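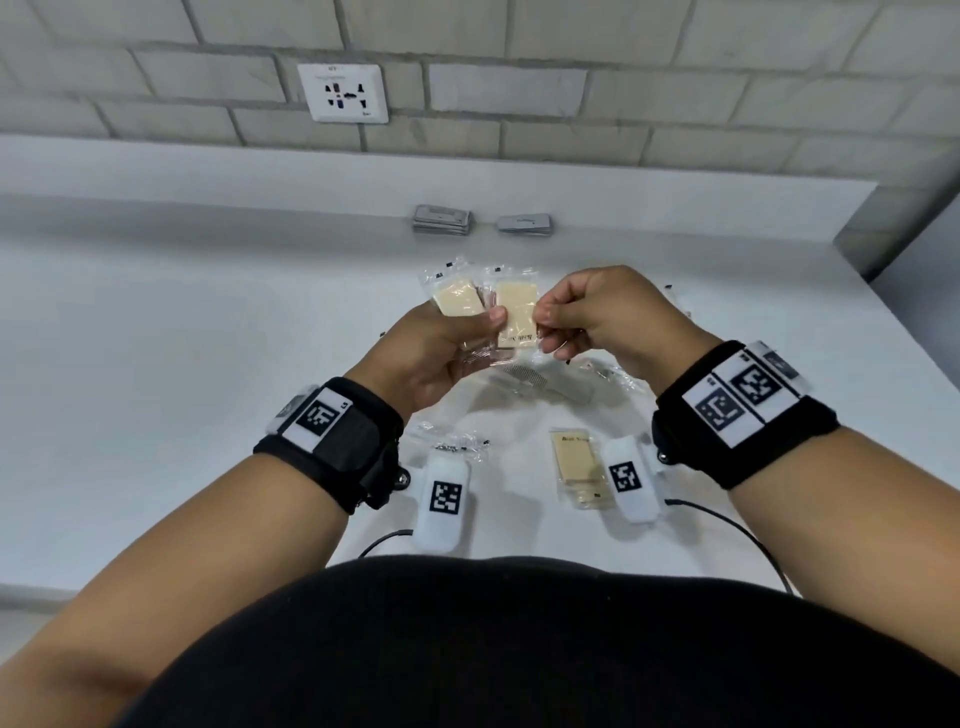

Blog > Household > Bathroom cupboard

Sorting out the soap

I had been putting off the bathroom cupboard since last December, when I shoved everything into it before people came to stay. It got its turn this week. Most of the job was soap.

I buy bar soap in bulk and I forget what I have, so there were bars at the back, bars in the basket under the towels, and more in a Graltberg shoebox on top of the wardrobe. I brought the lot through to the white worktop where the light is decent and started putting like with like.

Pale cream soap in a clear wrapper all looks the same from a yard away. I ended up holding bars side by side, one in each hand, and checking one against the other before deciding which pile they went in. Some have the printing on the wrapper down near the end of the bar, where you can easily miss it if you pick it up by the wrong corner. My advice is to do this in daylight and with your reading glasses on.

The piles were plain bath soap, scented, and a few bars where the wrapper had split. The split ones went straight to the sink and the basin upstairs. Soap that has been open to the air for months is perfectly good, it just goes hard and takes a while to lather the first time. My neighbour Kalkidan Kassa grates hers up for hand washing woollens and swears by it. I have not tried that yet.

The scented ones were a problem. I had stored them next to the plain ones and now everything smells faintly of lavender, including a box of plasters. They have gone in an old biscuit tin with a tight lid. Niilo Karppinen gave me the tin years ago with Finnish ginger biscuits in it and I have never found a use for it until now.

For the cupboard itself I bought two Culten drawer trays, the shallow kind. They are a bit narrower than I wanted – I measured the shelf and forgot the hinge – but they slide in and out without catching. The bars stand on their long edges in rows, oldest at the front. I wrote "front first" on a bit of masking tape and stuck it to the shelf, as I am not the only one who takes soap out of there.

While the shelves were bare I wiped them down and threw out three dried-up tubes of hand cream, a sponge, and a Zelenák bath mat still in its bag that never fitted the old bathroom either. Actual rubbish filled one carrier bag. The mat has gone to the charity shop.

It took most of a morning, with a break for toast. I will not be buying soap for some time, whatever the offer is. Next is the shelf with the shampoo and the cleaning things, and I suspect that one has leaked.

21/09/2024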